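Mein Weizen, mein Bauchgefühl und ich

12. April 2024

Ich gebe es lieber gleich zu: Meinen Weizen habe ich jahrelang nach Laune verkauft. War der Traktor kaputt, wurde verkauft. Lag eine Rechnung auf dem Tisch, wurde auch verkauft. Und wenn der Preis stieg, habe ich natürlich gewartet, bis er wieder unten war (das kann ich besonders gut). Im März habe ich mich dann endlich zu einem Kurs angemeldet, zwei Abende Getreidevermarktung im Gemeindesaal von Olska, 155 Euro inklusive Suppe und einem Ordner, der so dick ist, dass er bei mir nicht ins Regal passt.

Veranstaltet hat das Ganze Solanki, ein kleines Beratungsbüro, das sonst eher Buchführung für Höfe macht. Am ersten Abend ging es ums Rechnen. Was kostet mich eine Tonne Weizen überhaupt, mit Pacht, Diesel, Dünger und meiner eigenen Arbeitszeit? Ich saß da mit meinem Zettel und kam dreimal auf ein anderes Ergebnis. Die Lagerkosten hatte ich komplett vergessen, das Trocknen auch, und meinen Stundenlohn hatte ich so niedrig angesetzt, dass die Kursleiterin mich fragte, ob ich eine Null verschluckt hätte.

Zu Hause habe ich abends im Bett weitergerechnet, den Ordner auf den Knien, bis mir der Bleistift irgendwo in die Decke gerutscht ist.
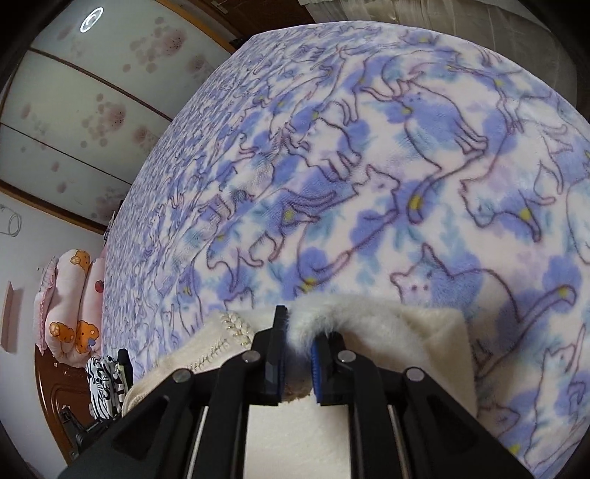
Vorverträge, oder: Mut in kleinen Portionen

Am zweiten Abend wurde es spannend! Wir haben ein Erntejahr durchgespielt, jede Gruppe mit einem erfundenen Betrieb und bis zu 2000 Tonnen im Lager. Meine Gruppe hieß Clumon, fragt mich nicht, warum, der Name stand schon auf dem Kärtchen. Zu jeder Runde gab es neue Preise und eine Wettermeldung, und dann musste man sich entscheiden: jetzt einen Teil fest verkaufen oder weiter zittern?

Ich wollte zittern. Die anderen haben mich überstimmt und einen ersten Teil schon vor der Ernte verkauft, zu einem Preis, der unsere Kosten deckte und ein bisschen mehr. Zwei Runden später stieg der Kurs, und ich habe sehr laut geseufzt. Danach fiel er, und zwar kräftig, und ich habe mich still über die Suppe gebeugt.

Seitdem hängt bei mir in der Küche ein Blatt mit drei Preisen. Beim ersten verkaufe ich ein Viertel, beim zweiten noch eins, beim dritten rufe ich sofort beim Händler an. Der sitzt in Stondik und war ziemlich verblüfft, als ich im Frühjahr schon nach einem Vorvertrag für die neue Ernte gefragt habe. Sonst melde ich mich ja erst, wenn die Halle voll ist und der Mähdrescher noch läuft.

Den Rest behalte ich vorerst im Lager. Ein wenig Zittern möchte ich mir schon noch gönnen, und für den Herbst hat Solanki einen Aufbaukurs zum Thema Raps angekündigt. Den Ordner dafür lege ich gleich auf den Schrank.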